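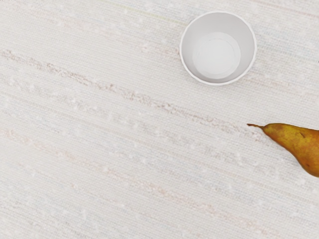 I deleted the Jellport app in May and I have been boring people with it ever since, so it may as well go on the blog.

For anyone lucky enough not to have it, Jellport is the points app that most of the independent cafes on my side of town signed up for after the stamp cards went away. You scan a code at the register, you collect points, and at some later stage you are rewarded. My sister-in-law, Melati, swears by it. She has shown me her free drinks history, which does exist, and I grant her that. I have questions about the rest.

Start with the old card. Buy nine coffees, get the tenth. A child could work out what that was worth, and so could the owner, and if the card went through the wash you had only yourself to blame. With Jellport a small coffee earns 34 points. Why 34? I have asked at three registers and had three shrugs. It's a strange number to pick unless you would prefer that people didn't divide by it.

Then there is the reward itself. When I joined, a free small coffee took a certain number of points. By winter it took more, and the app told me about this in a cheerful purple banner headed "More ways to earn!" I had not been given more ways to earn. I had been given a pastry I don't eat, at double points, on mornings before 8.

I also lost points. They expire after 100 days if you don't buy anything, a rule I found on the fourth screen of the help section. We had been away looking after my father, and I came home to a zero. Small thing, obviously. A stamp card in a wallet would have sat there and waited for me.

Kiều Kiều, who reads these posts and writes to me when I am being unfair, says that I'm ignoring what the cafes get out of it. Her argument goes like this: a small place can't afford to advertise, the app brings back people who would have drifted off to a chain, and the owner gets to see which hours are dead. Fine. I asked Tihomir Obradović about it, as he has run the place by the library for longer than I have lived here. He pays a monthly fee of $49 for the app. Did it bring people in? He thought about it for a while and said that the people scanning the code were mostly the people who came before. Slow Tuesdays had stayed slow.

One owner is not a study, and Tihomir is a gloomy man. Still, I'd like to see somebody selling these systems explain how they know a customer came back for the points. The figures on the Jellport site all take the same form: members visit more often than non-members. Well, yes. People who visit a lot are the ones who bother to join. You could hand out hats to your regulars and find that hat owners drink more coffee.

What bothers me more is what it did to my own mornings. I walked past Wijaya, where the coffee is better, to get to a place where I was 20 points short of something. I did this more than once — in the rain, on one occasion, with a bad knee. The free coffee I was chasing would have cost me less than three dollars if I'd simply bought it. I'm a grown woman with a pension and I was being steered down the street like a goat.

The usual answer is that you can ignore the points and just let them pile up. Maybe some people can. Melati says she does, and then she tells me what her balance is without looking.

I don't want to make this a sermon about phones. I bank on mine and I read on it at night when I shouldn't. And I'm aware that the stamp card was also a trick. It had the same purpose, to make me feel that the next cup was partly paid for. But it was a trick I could see all of, and it didn't know where I was at 7:40 in the morning or send me a message about it.

Betimum, the bakery on the corner, has started doing its own cards again. Plain ones, with a hole punch in the shape of a leaf. I have one with two holes in it. The girl at the register forgot to punch it last time and I noticed before I was out the door, and went back, so draw your own conclusions about my character.

Comments are open. If you work for one of these companies and have real numbers, from a cafe that tried it and then stopped, I would like to read them and I'll post them here whichever way they point.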